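Monday, September 23, 2024

Sourdough crackers again, batch 18, and I think we're finally getting somewhere! The seeded ones from last week went bendy in the tin overnight (very sad, ate them anyway) so today I split the dough in half and changed just the resting time. One half had 60 minutes in the fridge, the other went straight under the rolling pin. Same flour, same oil, same starter discard. I've been bad at changing only one thing at a time, as Cameron keeps writing in the margin, so I'd like it noted that I behaved.

The rested half rolled out beautifully. I got it down to setting 2 on the pasta roller with no tearing at all, and it stayed where I put it. The unrested half sprang back like elastic every time I let go, and I ended up with thick edges and a thin middle, then had a go at it with the pin and made it worse. Both trays went in at the same heat with the fan on, turned halfway, and I docked everything with the fork this time, including the corners.

Snap test once they'd cooled on the rack: rested half breaks clean with a proper crack. Unrested half is fine round the outside (where I'd trimmed it) and leathery in the centre. So thickness is the culprit, I reckon, and the resting only matters in so far as it lets you get thin enough. I was so sure it was the oil! Four batches wasted fiddling with the oil.

Rolling surface next. I've been doing this on the wooden board and it drinks up the flour, so I keep dusting, and the extra flour bakes on and tastes like a paper bag. Going to try stone for the next lot, it stays cooler and I shouldn't need more than a pinch.

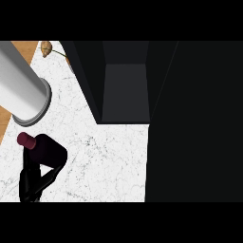
Alby Partington thinks I should forget the dusting altogether and roll between two sheets of baking paper, then peel off the top one and slide the whole lot on to the tray. He says the Totside oatcakes were always done like that and they never had a floury one come back. Fair enough, though I do find the paper wrinkles and leaves lines in the dough, and the lines brown before everything else does. Will do one tray his way and one mine.

Salt: still too much. I'm at 4 grams in the dough plus the flakes on top, and with the cheese it's a bit like licking the seaside. Drop the dough salt by half and leave the flakes alone, they look nice and they're what you taste first.

Rosemary went bitter at the tips again. Chop it finer and stir it into the oil the night before? Cameron Mudgway swears by fennel seed instead but I can't stand the stuff.

Kept back a tin of each half, labelled R and U on masking tape, lids on. Will snap one from each every morning and write it down here. Please don't eat the U tin, even though it's the worse one, I need it!

Shopping: rye flour, baking paper, more masking tape, the small seeds.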